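2020年2月　Grunden礼拜堂小管风琴，拆检第二阶段
记录：Oanh Đỗ，Sointu看过一遍，补了几句

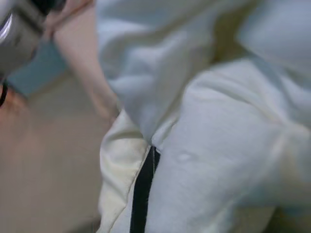 手臂，浅色抓绒布。

先写结论免得忘：风箱皮子还能用，主风箱不换。音栓板要修。哑音的毛病大部分在风箱室，不在键盘这边，上次我判断错了。

上次留下的问题清单（从旧本子抄过来，划掉的不抄）：
— 中音区有两个键按下去不出声，天冷时更明显
— 低音C一直串音，不按也响，很轻，礼拜中间祷告静默的时候全堂都听得见
— 风声大，司琴抱怨过好几次
— 踏板联动时有时无
— Gedackt整列偏低，低多少当时没测

串音这条对方最着急。Tuulikki Heiskanen打电话来讲了很久，说圣灰日那晚是默祷为主的仪式，灯调暗，没有讲道，中间有很长一段什么声音都没有，去年那个C就那么哼着，有人以为是暖气。她问能不能至少先把这个键治好，别的可以等。我说可以先送回去一台“能静下来的琴”，调律以后再补。她同意了。（Sointu：这句话要写进给他们的单子里，不然到时候又说没调完。）

风箱室
早上开的。底板螺丝全是一字槽，锈了两颗，用烙铁头烫一下再拧，出来了，没断。螺丝按原位插在硬纸板上，纸板画了箱底的轮廓，放在窗台那头，谁也不要动。真的不要动，上回凸版那台就是混了。

开了以后先看音阀。42个，跟键数对不上，数了两遍还是42。键盘多出来的那几个高音原来是共用的，后来想明白了，有一组是从隔壁槽道借风的，老做法，图纸上没有。Leinonen的老琴有这么干的，Tapio Mäkelä说他年轻时修过一台同厂的，也是高音借风。所以不是少零件，别去找了。

低音C的音阀：阀面皮子硬了，靠尾端那头有一道压痕，很深，阀关上的时候不在原来的线上。导针有点歪，阀往左偏。偏一点点就漏。扶正导针，阀装回去，用纸条试，前半截抽不动，尾端能抽出来。还是漏。拆下来换皮。
换皮步骤记一下，下次不是我做的话照这个：
旧皮温水湿布敷，等胶软，不要用刀硬铲，木面有老划线要保留。
毡子那层我看了没有虫，留。（后来没留，见下面）
新皮毛面朝外，胶只上在两头和中间一条，别满涂，满涂干了会翘。
平板压一夜。压的时候垫蜡纸！！忘了就粘上了。

毡子问题：揭下来以后才发现毡子内侧有虫蛀粉，表面完全看不出来。那就所有音阀都得查。Sointu逐个捏了一遍，有问题的11个，集中在低音一侧，靠外墙那边。大概是那边潮。这11个全部换毡换皮，其余的只刷毡面、校导针。等于多出两天的活。

虫：没见活的。旧毡装袋封好扔掉，不要留在工作间，隔壁还有圣坛布和旧经台垫子在等着修，都是羊毛。粉用吸尘器软头吸，槽道里也吸。用冷冻处理的事问过Irja Nieminen，她说毡子换了木头就不用冻，但是键盘下的那条长毡她建议也换，看不见不等于没有。同意。长毡没库存，要订。

材料
Zarkonia的皮子到了，开箱看过，厚薄比上一批匀。气味重，先晾着。有一张边上有疤，裁小件用。
毡子：红的够，绿的不够。低音侧用红的，颜色不统一没关系，里面看不见，但是在档案里写一句，免得以后的人以为是两次修的。
骨胶还剩半罐，泡过一夜的那份有点馊，倒了重泡。谁把胶锅开到最大档的？？别这样，过热了粘性就没了。
弹簧：黄铜丝有，粗细两种。原弹簧有的太软有的太硬，一个键一个手感，司琴说像踩楼梯踩空。打算全部测一遍力，差太多的重弯，尽量不换新的。

弹簧测下来
低音区硬，高音区软，这是正常的，但是中间有一段突然硬回去，应该是以前有人换过。换的那几根颜色也不一样，偏亮。铜线弯法也不对，圈绕在外面。把这几根重做。Tapio看了说圈绕外面也能用，何必，我还是重做了。他大概对。做都做了。

借风那组
单独说一下，因为跟“哑音”有关。那两个不出声的键，键盘、拉杆、音阀都没问题，按下去阀是开的。用小灯照槽道看到底，借风的小孔堵了一半，堵的是灰跟蜡混在一起的东西，发黑。蜡从哪儿来的，想了一会儿——琴顶上长年摆蜡烛架。顶板有一条裂缝，正好在上面。烛蜡往下渗，天冷就硬，堵住；天热软一点，风又过得去。所以“天冷时更明显”就对上了。
处理：木签一点点剔，不要用热风，热了蜡会往木头里吃。剔完用布条拉一遍。顶板裂缝从下面补一条薄皮。
给对方写一句：琴顶请不要放蜡烛。措辞客气点，Tuulikki说那个烛架是某家人捐的，纪念用，放在那儿很多年，直接说搬走会有人不高兴。建议她们在琴旁边另外放一个小几，烛架照旧摆在同一侧，坐在长椅上看过去位置几乎一样。她说拿去同牧师商量。

风声
主要是两处：风道接口的皮垫干裂，还有风箱盖合页那边漏。接口皮垫换掉，合页那边贴一条新皮，没动老皮。贴完用手背去试，有一处还是凉凉的，再贴一小块。装好以后开风机听，安静多了，能听见风机本身的声音，那是另外一回事。风机外壳的减震垫也老了，但是风机不在这次报价里，先记着。
风压测了，比铭牌上的低。铭牌上手写过改动，两个数字叠着，看不清后来那个。先按低的那个走，Gedackt偏低可能就是风压的缘故，等风压稳了再说要不要动管子。在动管子之前谁都不要拿调律刀去碰那列管！！管口已经被敲过太多次，有几根帽子都松了。

踏板联动
还没碰。只看了一眼，联动杆上的皮螺母裂的裂、滑的滑，一转就空转。订新的。皮螺母顺便多订一包，反正下一台也要用。

Doken里的记录
今天补录了。音阀编号从低音C开始往上，借风那组用后缀，别跟主组连着编。之前Tapio录的那部分是从高音往下编的，两套编号反了，我全部改成一套，旧编号放在备注栏。改的时候Doken卡了一次，丟了三行，已经重打。录完请点保存，它不会自己存的。
照片命名还是老规矩，键名在前。

钱和时间
对方募款的情况，Tuulikki说复活节前的义卖加上一个人的遗赠，现在有3,000欧左右，够这一阶段的工和料，踏板那部分不够。她问踏板能不能拖到5月以后，她们那时候有一场合唱礼拜，可以再募一次。我说踏板不修也能弹，赞美诗用手键盘就够，婚礼要弹大曲子的另说。她说今年春天没有婚礼登记。
多出来的那11个音阀的工，原报价里没有。Sointu的意思是毡子料钱加上去，工不加，当初开价前应该开箱看的，是我们省了这一步。我同意，但是下次报价前一定开箱。写在墙上那张单子里了。

送回去的时间：圣灰日之前要在堂里装好，至少留一个晚上让琴适应温度。堂里平时不烧暖气，只有礼拜前才开，一开一关对木头很不好。跟她们说能不能提前一天就开低档。她们怕电费，说九个小时可以，再多要问。九个小时其实够了，低档慢慢升就行，比突然开大好得多。湿度计带一个过去，放琴里面，走的时候不取，让司琴每周日礼拜后看一眼抄下来。

司琴那边的想法（电话里记的，字很乱，凭记忆补）
她弹了很多年，习惯了那个空键，会自己绕开，有几首赞美诗她干脆移了调。琴修好了她反而要重新适应。她讲有一首晚祷的歌，老会友只认她移过的那个调，唱原调太高，上不去。我说移着唱也挺好，琴都能弹。她还问能不能保留一点点原来的手感，别弄得太轻，她手指有力气，太轻会带到旁边的键。所以弹簧不要往下调太多，按她说的，中间区域稍重一点。Sointu做弹簧的时候注意。
另外她问，静默那一段能不能干脆把风机关掉。可以关，但是再开的时候风箱充起来有一下响动，要等一会儿才能按键，不然第一个音会往下掉。让她排练的时候试一次，掐好时间。如果C那个音阀真的治好了，不关也行。

静音试验
换好皮的C阀压了一夜之后装回去，开风，拉开全部音栓，不按键，关灯坐着听。我跟Sointu都没听见C。听见一个别的，很高，很细，断断续续，找了半天，是F#的阀，弹簧没坐进槽里。按进去就没了。
又听了一遍。没有了。
还要在堂里听一遍，这里的地板是水泥的，堂里是木地板，会传。

待办
— 其余十个音阀换皮，今晚压上一半，平板不够，用书压（别用那本大开本圣诗集，书脊本来就松）
— 长毡订货，问Irja要供货的电话
— 皮螺母订货
— 顶板裂缝补皮
— 借风孔再照一次灯
— 给Grunden写单子：这阶段做了什麽，没做什么，蜡烛，暖气，风机
— 烛架那句话请Tuulikki先过目再发
— 湿度计换电池
— 键盘擦洗，只用微湿的布，骨片那几块有一块翘角，先不要擦它
— 音栓板上的字有两个快磨没了，拍下来，不描，描了就不是原来的字了。问过牧师再定

补一条：音栓板背后有铅笔字，很淡，像是个名字加一节诗篇的编号，编号后一半看不清。前面是诗篇一百五十几，那就只能是一百五十，最后一篇，也是讲乐器的那篇。名字认不出来，第一个字母像L。Leinonen厂里的人？还是后来修琴的？不擦，不补，装回去的时候原样在里面。Doken备注里录了。

再补：胶锅已关。钥匙在Sointu那里。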